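From: Jayanthi Palaniappan
To: textile-sorting list
Date: January 31, 2022
Subject: Re: Mixed woven/knit pieces, which stream?

Karthikeyan Ramasamy wrote:

> We are revising the sorting sheet for the Mollum room and I would like
> to settle two points before it goes to the printer.
>
> 1. Garments made of both woven and knit panels. The current sheet says
> "sort by main fabric." At Skedana they put anything with a knit section
> straight into knits. At Ondell they go by surface area. The June batch
> was 3,000 pieces and 73 of them came back from grading marked "wrong
> stream." I have not seen a breakdown, but the ones I pulled were
> nearly all mixed construction.
>
> 2. Bins. Do we stay with clear ones or go back to the opaque gray?
> The clear ones scratch and cost more. Murthy's view is that a label
> does the same job.
>
> Comments by the end of the week please.
>
> Karthikeyan

Karthikeyan,

Taking your second point first, as it is the shorter one.

Stay with clear. A label records what was supposed to go in. The wall of the bin shows what went in. With dark cloth the difference matters, as a black knit and a charcoal woven are hard to tell apart from above once they are bunched up, and most of what you can judge is the top layer. Through the side you at least get the folds lower down. They do scratch, but I have not yet had one scratched to the point where I could not tell a rib from a twill through it.

My objection is to how they are filled. The sheet says nothing about the rim, and it should. Cloth left over the rim does three things: the lid will not seat, the bins will not stack, and the piece gets dragged out with its neighbor when the next one is lifted. Proposed wording: "No fabric above the rim when the bin leaves the table." While it is still on the table I don't mind.
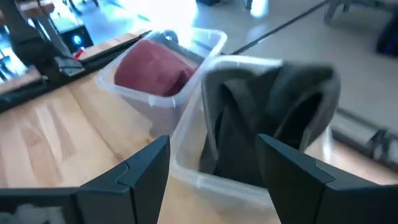

Gray cloth over the rim of the front bin, second clear bin behind. Acceptable on the table, not on the shelf.

If the budget is the problem, keep clear bins at the sorting table and use the opaque ones for closed storage after grading. Contents are fixed by then and a label is good enough.

Now mixed construction. I don't think either existing rule works well.

Surface area (Ondell) gives the right answer for a full garment laid flat, but it is slow and two sorters will disagree on anything near half. "Any knit goes to knits" (Skedana) is fast and repeatable, but it puts heavy twill in with jersey and the knit buyers reject it. "Main fabric" is surface area without saying so.

What I would use is the join. Find the seam or border where the woven meets the knit and ask whether the two can be parted there without losing usable cloth on either side. If yes, the piece goes to a separate tray for cutting and each half goes to its own stream afterward. If no, it goes to mixed and stays there. The decision takes a few seconds, and it does not depend on estimating area.

Sleeves and trouser legs are the usual case. The join tends to be at one end, it is easy to find by hand, and the two sides feel different even in poor light. The rest of the construction is less important than it looks. Raised or doubled seams on the woven part are a nuisance in shredding but do not change the stream. Note them on the grading slip and move on.

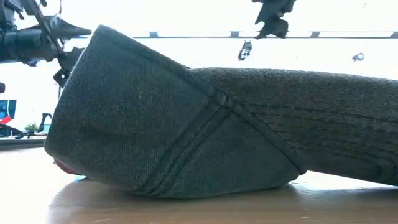 Woven twill cuff with chevron seams, meeting ribbed knit at a diagonal border. Cutting tray under the proposed rule.

Two further cases the sheet should mention:

a) Diagonal joins. Cut along the join, on the woven side. Do not square it off. Squaring wastes a wedge of cloth, and if the cut crosses the knit the rows start to run.

b) Anything inside. Linings, stuffing, a second garment pulled through the first. Look into every opening for a contrasting color before deciding the stream. If there is something in there, take it out if it comes out freely and sort it as its own piece. If it is stitched in, the whole thing is mixed regardless of what the outer fabric is.

Surface lint is not a reason to downgrade. The old sheet implies it is, under "condition," and we have had sound twill sent to rags over a few specks. Please strike that line or limit it to pilling.

On the 73: if the slips were kept, could someone split them by reason before we change anything? I expect that joins account for most of them, but I would rather see the figures. It would also tell us whether (b) is common enough to belong on the front of the sheet or only in the notes.

One small item while you have the file open. The sheet uses "cuff" for both the finished edge of a sleeve and any turned band — trouser hems included. New sorters ask about this every time. I suggest "end band" throughout, with "cuff" dropped.

I can mark up a draft if you send it as plain text. The last one came through with the columns merged.

Jayanthi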